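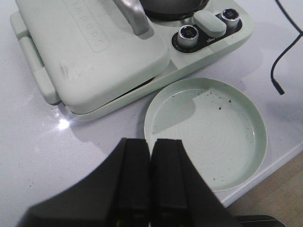 Student Projects / Perception and Control

Finding Knobs and Trays from the Wrist View
Supervisor: Engelbert Rüegg

Our program, Delterard, picks an approach pose for the gripper using only the wrist camera. The test object was a pale green countertop appliance with two silver knobs and a round tray in front of it.

We labeled 481 wrist images by hand and held back 200 for testing. The detector marks knobs, tray rim and lid edge. The planner then fits a plane to the countertop and keeps the fingertips 30 mm from the nearest rim until a target is confirmed.

Glare on the white counter was the main problem. Bright spots were scored as metal and pulled the knob estimate to the left. Masking saturated pixels before detection fixed most of these cases and added about 20 ms per image.

The fingers also hide part of the view. We plan to subtract them with a fixed mask in November.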